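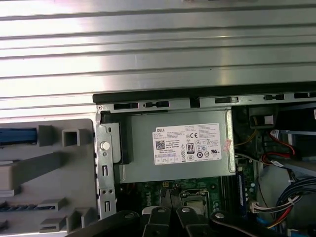
A customer at the Pritinton counter asked whether a desktop that shuts off under load needs a new power supply or a new motherboard, and whether the shop could say which before charging for either. The short reply was that it depends on a bench test. The longer reply is spread over the questions on this page, which cover desktop tower service at Utus.

General

What counts as a desktop tower?
Any upright or small-format computer with a removable side panel and an internal power supply. All-in-one units and laptops are handled under a separate price list. Rack servers are not accepted at the counter.

Do you work on Dell machines?
Yes. Dell office towers make up a large part of what comes in. Many use power supplies and front panels shaped for one case family, so please bring the whole machine and not the suspect part alone.

Do I need an appointment?
No for drop-off. Yes for same-day memory upgrades, which are done between 9 a.m. and 11 a.m.

Before you bring it in

What should I bring?
The tower and its power cord. Leave the monitor, keyboard and mouse at home unless the fault involves one of them. If the drive is encrypted, bring the recovery key on paper.

Should I back up first?
Yes, if the machine still starts. Hardware work does not normally touch the drive, but a failing supply can damage one at any time, including in the car on the way over. We do not make a backup unless it is on the work order.

Can I open the case myself to check?
You can. Shut down, unplug the cord from the wall, and hold the power button in for ten seconds. Lay the tower on its side with the removable panel facing up. Touch bare metal on the chassis before touching anything else. On many office models the front bezel has to come off before the drives can be removed. It is held by plastic clips. Release them one at a time from the open side and do not pull from the bottom corner.

Can I open the power supply itself?
No. The capacitors inside can hold a charge after the cord is out. We do not open them either. A faulty supply is replaced as a sealed unit and the old one goes to recycling.

Power supplies

What does the label on the power supply tell me?
The input voltage range, the maximum current on each output, the total wattage and the part number. The remaining symbols are safety and regulatory marks. Order a replacement by part number where one is given. Wattage alone is not enough, as two supplies with equal wattage may have different connectors or mounting holes.

What is 80 PLUS?
An efficiency certification. It concerns how much of the power drawn from the wall reaches the components. It is not a measure of output, and it says nothing about the age or present condition of the unit.

Can I fit a standard ATX supply in an office tower?
Sometimes. Check three things: the outer dimensions, the position of the screw holes or retaining latch, and the motherboard connector. Where only the connector differs, an adapter cable may work. We fit Clakinen adapter cables on request, after a load test. Where the dimensions differ, we do not cut the chassis.

How is a supply tested?
Output voltages are measured at idle and again under load with a known good unit for comparison. The loaded run lasts 100 minutes. A supply that passes at idle and fails under load is the usual explanation for shutdowns during heavy use, though an overheating processor gives the same symptom, so temperatures are logged in the same run.

Memory and processor

Which memory slot should I use?
Follow the diagram in the service manual. A single module generally goes in the slot numbered first, which is not always the one nearest the processor. Open the latch, line up the notch, and press evenly until the latch closes. If it does not close, take the module out and check the notch again. Do not press harder.

Does the color of a memory module matter?
No. Color is the maker's choice. Type, capacity and speed are on the module's label.

Is the thermal paste replaced when the heat sink comes off?
Always. Old paste is cleaned from both surfaces and a fresh layer applied. If you have removed the heat sink at home, do not switch the machine on to "see if it still works."

Do you tie the cables back?
Yes, with a zip tie, clear of the fan and with enough slack to unplug each connector without cutting the tie. Original ties are left in place where they are not in the way.

Prices and records

What does the bench test cost?
The fee is $100. It is deducted from the repair if you go ahead, and kept if you do not.

Is there a limit on repair cost?
No work is started above $700 without a signed approval. At that price a replacement machine should be considered, and the estimate will say so.

How are parts tracked?
Each bench item gets a number on the work order, for example 1,516. Small parts go into a Thiele tray with the same number. Screws are sorted by length, and chassis screws are kept apart from drive screws, which have a finer thread on some models.

Can I have my old parts back?
Yes, apart from batteries that have swollen. Tell the counter before the work begins. Parts not requested are recycled when the machine is collected.

How long is the work guaranteed?
Parts carry the supplier's warranty. Labor is covered until the end of the following January, or for six months if that is later.

The machine has a new fault after repair. Is that covered?
Bring it back with the work order. If the fault is in a part we fitted or a connector we handled, there is no charge. Otherwise a new bench test applies.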